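Lending protocols should publish their liquidation rules in plain words

Mar 20, 2022

Crypto lending has grown up quickly, and most of the writing about it is still about yields. I want to talk about the other end of the deal, which is what happens to a borrower when the price of the collateral drops.

The basic arrangement is simple. You lock up one token, you borrow another, and if the value of what you locked falls below a set level, the protocol sells some or all of it to repay the loan. Every borrower knows this in outline. Very few could tell you how much would be sold, at what price, who gets the discount, and how long they have to top up. I don't blame them. The answers are usually spread across a white paper, two or three governance votes and a contract that most people can't read.

I borrowed on Ulter earlier in March, a small loan against ether, to see how much I could find out before pressing the button. The front page gave me the interest rate and a coloured bar showing how safe my position was. The bar was green. It took me most of an evening to establish that the penalty on liquidation was 8 per cent, and that it applied to the whole of the amount sold and was split between the liquidator and the protocol's reserve. The number was in the documentation, three pages down, under a heading about incentives. That is an honest place to keep it if your readers are developers. If your readers are people with savings, it belongs next to the interest rate.

Plorkolby does this better. Before you confirm a loan it shows a single screen with the price at which you would be liquidated, the share of collateral that would go, and what you would have left. The screen is ugly and it slows you down. I think it should be copied everywhere. I have heard it said that a warning of this kind puts people off borrowing. Some of them ought to be put off.

The usual defence of the present state of affairs is that the code is open and anyone can check it. I have some sympathy with this. Open code is a real improvement on a bank's internal policy, which you will never see. But being able to check is worth little to a person who doesn't have the skill, and paying somebody who does costs far more than a typical loan would justify. A borrower with 600 dollars of collateral is not going to commission an audit. He will look at the coloured bar.

There is also the matter of changes. On Ulter the liquidation threshold can be moved by a vote of token holders, and a vote can open and close while you are on holiday. I went through the forum thread for the last one. It had 67 comments, and I found two that mentioned existing borrowers at all. The rest dealt with risk to the pool, which matters too, but the people whose loans were being altered were treated as a setting. They received no message. The change appeared as a line in the governance archive.

I would like to see three things, and none of them needs a regulator. The liquidation price and penalty should be on the same screen as the rate, in the same size of type. Any change to a threshold should leave existing loans alone for a fixed period, and a fortnight would do. And there should be a way for borrowers to get a message when a vote touches their position, even if it is only an opt-in email address held by a separate service. I know that the last one offends people who came to this field to avoid handing over email addresses. They can leave the box empty.

Fees deserve a word as well. When the market falls fast the network gets crowded, and the cost of topping up a loan rises at exactly the hour you need to do it. I have seen a transaction cost almost 200 dollars on a bad afternoon. For a small borrower that wipes out the point of rescuing the position, so the safe level for a small loan is a good deal higher than the safe level for a large one. The green bar looks the same for both. A protocol could easily work this out and show it, and Shiferaw, which runs on a cheaper network, has at least put a note about it in its help pages.

I am not against leverage and I am not against these products. My own loan is still open. I put in more collateral than I was asked for and I check the price more often than I would like to.
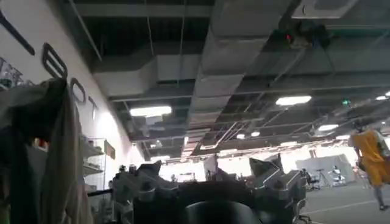
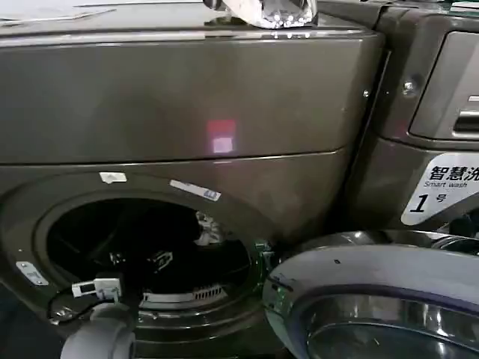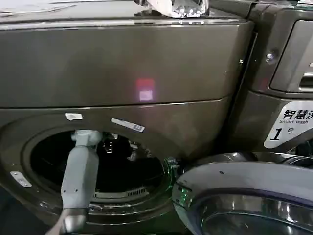
Robel Tamiru wrote back to disagree with the part about leaving existing loans alone. In his view a fortnight's grace is too generous when a collateral token is in trouble, because the pool carries the loss while the borrowers sit protected, and the depositors on the other side are often small savers as well. He would accept two days, with an emergency exception. He agreed about the type size, and added that Skirkar tried a plain-language loan screen and dropped it after a redesign without saying why.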